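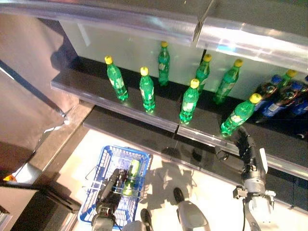
Home Archive Notes About
Search this site Go

How I read a masthead

3 min read

I keep a spreadsheet of magazine mastheads. It covers 18 titles, one row per job per issue, and the columns are title, issue, department, job as printed, and position on the page. Names go in a separate sheet so that I can sort the jobs without them.

Position is the column people ask me about. When a magazine moves a job up or down the page without changing its wording, the trade newsletters usually miss it. They report hires and exits, which come from press releases. A move of four lines does not get a press release.

Nestside is a good case. In the October issue the market editor was listed under Fashion, third line. In the next issue the same job, same wording, sat under Commerce, a heading that had not been printed before. Two issues later the fashion closet manager followed. Fashion is now down to 11 lines and Commerce is at 10.

Liapis does it differently. Its masthead is alphabetical inside each department, so position tells you very little and I leave the column blank. What changes there is the wording. "Contributing" gets added in front of a job, and in my experience that means the salary has gone and a day rate has replaced it. I have no way to confirm this from the page, so it goes in the notes column with a question mark.
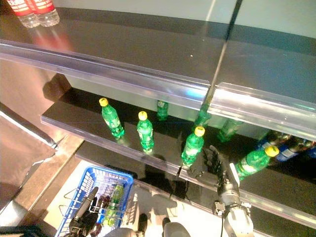

DUNARD, March 14, 2026

The spring issue of Noris arrived this morning and has to be entered from scratch. They dropped the full masthead from print and kept a short one: editor, art director, publisher, and a web address for the rest. The web page lists 135 people, including the ad sales offices, with no departments at all.

I have entered the print version as the official one and saved a dated copy of the web page next to it. The web list can be edited without notice, so I will save it again on the first of each month and compare the two files line by line. Any change found that way gets a "W" in the issue column.

One correction to my last post. I wrote that Nestside had cut its beauty director. The job is still there — it was printed on the facing page, under the subscription notice, and my scan had stopped at the fold. The row has been restored.

Older posts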